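Forum Drudivus – Petits espaces – Coin thé contre mur de briques : j'assume ou je cache ?

catriona_m
Bonjour à tous. J'ai récupéré une petite table carrée blanche et je l'ai calée dans l'angle, contre les briques, pour y faire mon coin thé. Bouilloire, une plante, point final. Mon problème, c'est le câble blanc : la prise est juste à côté et le reste du fil vit sa vie sur le parquet. L'étagère blanche est presque vide, je sais, les bouteilles s'y sentent seules.

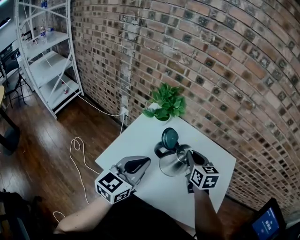 Le coin thé, câble compris.

Dois-je peindre les briques ? Ma sœur dit oui. Ma sœur peint tout.

Flimero
Ne touche pas aux briques. J'ai peint les miennes en février et depuis j'ai l'impression de petit-déjeuner dans un yaourt. Pour le câble, une goulotte le long de la plinthe et on n'en parle plus.

besero680
Pas d'accord. Les briques avec des restes de peinture et de mortier blanchâtre, ça fait « authentique » sur les blogs et « poussière dans la tasse » chez les gens. Un coup de brosse, un fixateur mat, et ensuite tu peux poser du thé devant.

catriona_m
Le fixateur, ça brille ou pas ? J'ai lu 4 avis et j'ai obtenu 4 réponses.

besero680
Mat, j'ai dit mat. Essaie sur une brique derrière la plante.

Eabha_MS
Je m'incruste pour la plante, sujet scandaleusement négligé. À côté d'une bouilloire, une vraie finit par prendre la vapeur en pleine figure, et toi tu finis par arroser la prise. J'ai tranché il y a longtemps : du faux, feuillage vert vif, petit pot blanc, contre la brique.
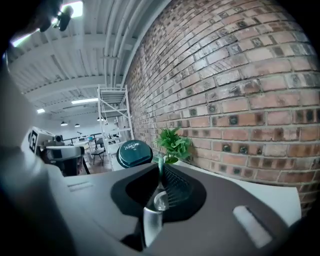

Un coup de chiffon de temps en temps et elle est repartie pour un tour. Je sais que les puristes vont hurler, qu'ils hurlent – ils n'ont qu'à venir rempoter.

Flimero
Je hurle. Une fausse plante, c'est un nid à poussière avec des ambitions.

Eabha_MS
Et ton yaourt, il va bien ?

catriona_m
On se calme. Bilan provisoire : je garde les briques, je brosse, je teste le fixateur dans un coin. Pour la goulotte, blanche ou couleur bois ? Le sol est foncé, le câble est blanc, j'hésite.

Flimero
Blanche si tu la fixes au mur, foncée si tu la poses au sol. Et raccourcis-moi ce fil, ou enroule-le au moins.

besero680
Pour une fois je suis d'accord avec Flimero. Notez l'heure.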